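Booking and Touring Questions

Paltura Artists is a small booking agency, and we answer a lot of the same emails every week. We love hearing from people (please don't stop writing!), but if you're in a hurry, there's a fair chance your question has been asked before and the answer is somewhere on this page.

What does a booking agent do, exactly?

We find shows for the musicians we represent, agree on the fee and the terms with whoever is putting on the night, and make sure the paperwork gets signed by everyone who needs to sign it. After that we keep an eye on the date until it's played and paid. We don't release records, we don't run anyone's social media, and we don't manage careers, although when you've worked with a band for years you do end up having opinions about the album cover.

How is that different from a manager?

A manager looks after the whole picture - recordings, money, long-term plans, the occasional 2 a.m. phone call from a parking lot. An agent looks after live work. Most of our artists have both, and we talk with their managers nearly every day. A few of our newer acts manage themselves, and that's fine with us as long as one person in the group is happy to be the one who answers email. If all of the members reply separately, and they all say different things, we'll come back to you and gently ask you to pick somebody.

Who will I be dealing with?

Margarida Loureiro runs the club and theater side and is usually the first person to read anything sent to the bookings address. Festivals have their own desk, and so do private events. If you write to the wrong one, don't worry about it. We sit close enough together that your message will be passed across the room before you've noticed.

I'm in a band. How do I get you to listen to us?

Send us one email with a short note about who you are, where you live, and where you've played in the past year, along with links to two or three songs. Please use links instead of attachments, as our mailbox fills up terribly fast. A live recording is worth more to us than a glossy video, even if it was made on a phone from the back of the bar and somebody is ordering fries all the way through the quiet one. We're trying to hear what a room full of people would hear.

How long before I get an answer?

We try to reply within a month. Spring is slow for new submissions because we're knee-deep in summer routing, so if you write in April you may be waiting until June. A friendly nudge after that is welcome. If we say no, it's very often because we already have somebody on the roster who plays the same rooms you'd want, and it would be unfair to both of you to have us making the same phone call twice.

Do you charge artists to join?

No, and please be careful with anyone who does. We earn a commission on the shows we book, and the percentage is written into the agreement before we start. If we don't get you any work, you don't owe us anything.

Can I keep booking some of my own shows?

Yes, within reason. Plenty of our artists have a hometown bar or a cousin's wedding that they'd like to look after themselves, and we're not going to get in the way of that. Just tell us first. The trouble starts when a self-booked date lands a week before, and a short drive away from, something we've sold as the only show in the area.

What is a radius clause?

It's the part of a contract that says the artist won't play another public show within a certain distance, for a certain time before and after. Promoters ask for it because they're taking a risk on ticket sales. Some of these clauses are perfectly sensible and some are enormous, and we spend a surprising amount of our working lives asking for them to be made smaller. If you're a promoter and you need a wide one, talk to us early and tell us why. We'll listen.

I run a venue. What should I put in an offer?

Give us the date, the capacity, the ticket price, the fee you have in mind and any split after costs, the curfew, and who else is on the bill. Tell us about sound and lights too, including anything that's broken. If there's a flight of stairs between the street and the stage, we'd like to hear about that as well, for the sake of everyone who'll be carrying a bass cabinet up it. You don't need a fancy form. A plain email with all of that in it makes us very happy indeed.

Is my room too small?

Almost certainly not. Our artists play everywhere from bookstores to halls holding more than 1,000 people, and some of the best nights we remember were in places where the merch table was also the coat rack. The Antunes, where several of our acts played their first headline shows, doesn't even have a proper backstage. What matters is whether the show makes sense for the artist on that particular run of dates, and whether people can hear and see.

Do you take holds?

We do. If you ask for a date, we'll tell you whether you're first, second or third in line, and we'll stick to it. If somebody behind you is ready to confirm, you'll hear from us and you'll have two working days to decide. Please do let us know if your plans change. A hold that has been quietly forgotten can keep a band from working that night, and we'd much sooner have a quick "sorry, can't do it" than a long silence.

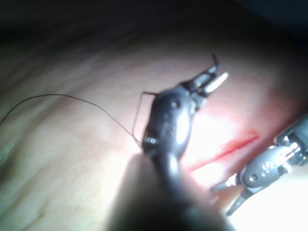 When is the deposit due, and can I get it back?

For most club shows the deposit is due when the contract is signed, with the balance paid on the night or by transfer the next morning. Festivals usually pay on a schedule of their own, and we set that out date by date in the agreement. If the artist cancels, you get your deposit back in full. If you cancel, it depends on how close we are to the show, and the contract will spell that out. When something happens that's out of everyone's hands, such as a storm or a closed road, our first move is always to look for a new date.

What about hospitality and the rider?

Our riders are short! Water, a hot meal or a buyout, clean towels, and a room with a door that closes. If a band has asked for something that's hard to find where you are, call us and we'll sort out a swap. Allergies are the one thing we can't be flexible about, so please read that line twice and pass it along to whoever is cooking.

Can I hire one of your artists for a private party?

Often, yes. We'll need to know the date, the place, how many guests you're expecting and whether there's already a sound system. The Zundura Trio are especially fond of weddings and will learn a first-dance song if they have enough notice. Flundolden are not really a dinner band, lovely as they are, and we'd suggest putting them on after the plates have been cleared and the grandparents have had fair warning.

Can you get me on the guest list, or send me tickets?

I'm afraid we can't. Guest lists belong to the artists and the venues, and they're usually full before we've seen them. Tickets are sold by each venue, and the link is next to every date on our tour page. For refunds, access seating or a lost order, the box office is the right place to ask, as we don't have any of your order details here.

I'm a journalist or photographer. Who do I contact?

Each artist's page lists their press contact. Photo passes are handled by that person as well, normally for the first three songs without flash. If no press contact is listed, write to us with the name of your outlet and the show you'd like to cover, and we'll pass it on to the manager.

Do you have internships?

We take on two people each year, one in spring and one in fall, and both places are paid. You'll be updating calendars, checking contracts and advancing small shows, which means a great many phone calls about parking. A car isn't necessary, but a decent phone manner is. Send a letter telling us about a show you went to and what you'd have done differently if you'd been running it.

My question isn't here. What now?

Write to the bookings address and put the artist's name and the date in the subject line, if you have them. The phone is answered from 10 a.m. to 5 p.m., and if a show is happening that same night, call the emergency number printed on the first page of your contract.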